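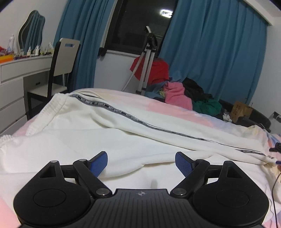
Dremine joggers, white with grey side stripe

I bought two pairs of these in March, one white and one black, and have worn the white ones most weekends since. They are sold as lounge trousers and that is a fair name for them.

Fit and fabric

The waistband is ribbed and elastic and sits flat without digging in. The cuffs are ribbed too and stay put at the ankle. The fabric is midweight – fine indoors all year, a bit thin for the bus stop in December. I am between sizes and went up one, which was right for the waist and slightly long in the leg.

The stripe

It has NOT SIMPLE printed along it again and again. I could have done without the words, but from across a room you mostly see a grey line. The print has not cracked so far. I turn them inside out and wash at a low heat.

How they fold and store

They take up more space in a drawer than my old Wovex pair. Folded in half along the leg and then rolled, they fit in a box with T-shirts on top. White is a nuisance on wash day, and I keep mine apart from anything red or bright pink until they are put away. Left in a heap they crease, though the creases drop out after an hour of wear.

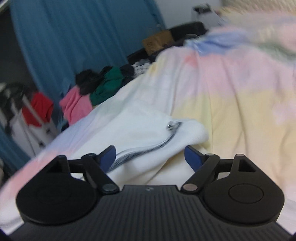
Verdict

Comfortable, easy to wash and a little too loud down the side. I would buy the black again before the white. Four out of five.

Tzu-hsuan Tsao
Dec 8, 2021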